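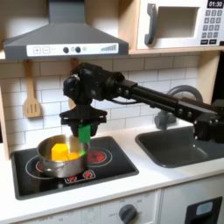 Kellska, the task runner for small arms

Version notes, pricing and the long explanation

Hi! If you landed on this page you probably have an arm, a couple of cameras and a folder of scripts that only run when you're standing next to them. I had the same folder. Kellska is what I ended up writing to replace it, and I've been selling it through Trusuvside for a while now, mostly to people who build small benches and want to get on with the part they care about.

Kellska sits between your policy (or your planner, or your hand-written motions, I really don't mind which) and the motor driver. It takes a short task file, looks at what the cameras are giving it, picks the next step, and keeps the arm inside limits you set. It also writes down everything it did so you can argue with it later. That's the product. The rest of this page is me going on about it.

What you get

The runner itself, which is one process and one config file
The scene tracker, called Cidano
The planner, called Arriaga
A log viewer that opens in a browser tab
Drivers for serial-bus arms, plus a template for writing your own
The sample tasks, including all of the play kitchen ones

I get asked a lot why the samples use a toy kitchen. It's a great test bench! You get a pan with a rim, a shiny cooktop that throws reflections back at the camera, a faucet sticking up right where the arm wants to travel, and a bunch of play food in strong colors. Most of the bugs I've fixed this year showed up over that little stove first.

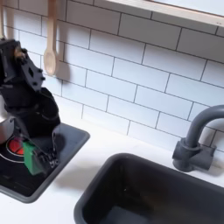
Petro Boiko
Developer, Kellska

Cidano, the tracker

Cidano keeps a running list of what's on the bench and where it thinks each thing is. The part I'm proudest of is what it does when the gripper gets in the way. Older builds would lose a block the second the fingers closed on it, then "discover" a new block when they opened again, and the planner would happily go after both. Now a held object stays in the list, tied to the wrist, with its own little uncertainty number that grows the longer the camera can't get a decent look.

Color helps, of course, and I won't pretend it doesn't. A bright green block is an easy customer. Steel is a pain. A shiny saucepan looks like whatever is next to it, so for pots and pans Cidano leans on the rim and pretty much ignores the sides. You can turn that off per object (the setting is rim_only, and it's in the object file, not the main config, sorry, I know).

It also treats printed graphics as background if you tell it to. My bench has burner rings printed on the stove, and for a while the tracker was convinced one of them was a flat red thing worth picking up. Mark the area once with the lasso tool and it leaves it alone.

Arriaga, the planner

Arriaga works from the task file. You write steps in plain words from a short vocabulary: pick, place, tip, hover, push, wait, home. It figures out the order of the small moves in between. Here are four lines from the pan sample:

pick block_green
hover pan, above rim
place block_green, beside pan
home

The hover step looks boring but please don't delete it. Hover is where the arm slows down, takes a fresh look, and corrects the path before it commits to anything low. I cut it from the samples once to make a demo go faster and spent the whole evening resetting play food.

By default the planner searches 300 candidate paths for each move and keeps the one with the best clearance. You can push it up to 3000 if your computer can stand it. I run 400 on my own bench and can't tell it apart from the high setting, except near the faucet, where more candidates do help it find the way around instead of giving up and asking me. 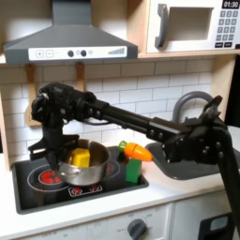 And speaking of asking me, there's a setting for that too. If Arriaga can't find a path with enough clearance, it can stop and wait, go home, or try again with a looser margin. Out of the box it stops and waits. I'd leave it there until you trust your calibration. The looser margin is fine for blocks and play carrots, but I wouldn't use it over anything you'd be sad to knock off the counter.

Stacking gets its own section in the task file now. You say what goes on what, and the planner treats the lot as one tall object for clearance, so a carrot lying across a block gets the room it needs on both ends. Before that change it only looked at the footprint of the bottom piece. You can guess how that went.

The log viewer

Every run gets saved with the camera views, joint positions and the planner's reasons lined up on one timeline. Drag the bar and it all moves together. You can leave notes on any moment, and the notes export as plain text. I use this more than any other part of the package!

What you'll need

A Linux computer, and a graphics card if you want the tracker to keep up at full speed
An arm with position feedback on every joint
At least one fixed camera (a second one near the wrist is well worth it)
A printed calibration sheet, included as a PDF

Windows support is half done. I'm hoping for December.

Price

1899 for a single bench license, which covers one arm and as many cameras as you can plug in. Updates are included for as long as I keep making them. School and club licenses are cheaper, so write to me before you buy one at full price. There's a trial build with everything switched on except log export.

Support

Email goes straight to me. Attach the run folder if something went wrong, even if you're sure it's your own config, and tell me which version of Cidano you're on (it prints at startup, second line). I'm usually at the bench until 6 p.m. and answer mail after that.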